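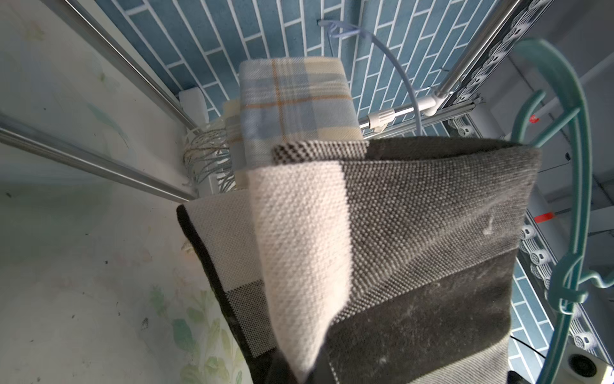

About Venel Textile Testing

Venel is an independent laboratory for woven and knitted goods. We test finished fabric, yarn and trims for mills, importers and retailers, and issue reports that can be attached to a purchase order or a customs file.

The laboratory opened in Motirora as a single conditioning room with one tensile tester. It now occupies 3 rooms on Wasilewska Street: conditioning, physical testing, and wet processing. All specimens are held at standard temperature and humidity before any measurement is taken.

Scope of work

Physical testing covers breaking strength, seam slippage, pilling, abrasion and fringe retention. Wet processing covers shrinkage, colorfastness to washing and rubbing, and change in weight after cleaning. Fiber content is determined by microscopy first – chemical separation is used only for blends.

Our current schedule lists 110 test methods. Methods outside the schedule can be quoted on request.

Reports and records

Results are recorded in Prirnent, our in-house sample tracking system. Each sample receives a number on arrival and keeps it through retesting. Remnants are stored for 206 days after the report is issued, then discarded unless the client asks for their return.

Sending samples

Send uncut pieces where possible, with the care label attached. Scarves and throws should be submitted whole. The price list is revised each April.

Page last updated June 18, 2023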